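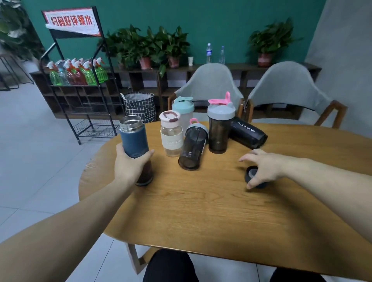 Bottles on the round table, one of them with its lid off.

Kurutach – a little data set about tap water taste

Hi, and thanks for stopping by! Kurutach is my collection of tasting notes on plain tap water. It started because I moved from Grosteck to Rivadeneyra and the water in my new kitchen tasted like a swimming pool to me, while everyone I asked thought it was fine. I wanted to know if I was imagining it, so I began writing down what I tasted, and then I talked friends into doing the same.

What you get

One file, notes.csv, with 2523 rows. Each row is one sip session: one person, one water, one score. The columns are:

taster – a short code, never a name
town – Grosteck or Rivadeneyra
source – kitchen, bathroom, garden hose or public fountain
rest_hours – how long the water stood before tasting
score – 1 to 9, where 9 means "I'd happily drink this all day"
words – whatever the taster felt like typing

The words column is my favorite part and also the messiest. I fixed typos in the first batch and then stopped, so you'll find "metalic" and "metallic" living side by side. Lowercase everything before you search it. "Penny" and "coins" mean the same thing as far as I'm concerned, but I left them alone.

How the tasting went

Everybody got the same amount, in a plain glass, at room temperature. We had 20 tasters, and I asked each of them to skip coffee for an hour first (I know for a fact that not all of them did). Garden hose water was optional and there are very few rows for it, so please don't draw any big conclusions there.

Things to watch out for

Scores from 3 of the tasters are much higher than the rest. They just like water, I guess! I'd center the scores per person before comparing towns.

Blank rest_hours means I forgot to ask. It does not mean zero.

There is no lab work in here at all – no chlorine readings, no hardness. Don't use it to decide if water is safe to drink.

Using it

Do what you like with it, just mention Kurutach somewhere. I keep the plotting scripts in a separate folder called Flaliment, and they need cleaning up, which I'm hoping to do in June.

Last updated May 30, 2021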